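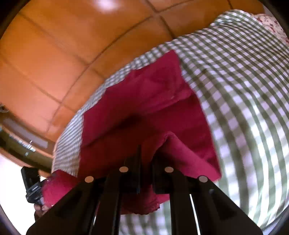 I've finally started folding my napkins! Two folds, a quick press with the hand, done. My old way was to stuff them in the drawer and hope (you can guess how that went). The red ones came from a little shop in Purkgate, and I love them with green gingham – very Christmas, even in April.

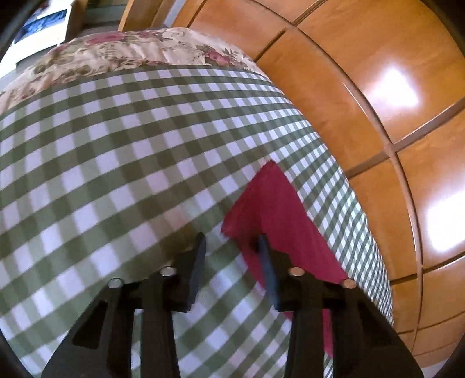 Anyway, line up the corners first and smooth out from the middle. Mine still come out a bit crooked, and I've folded 57 of the things by now – so don't fuss over it!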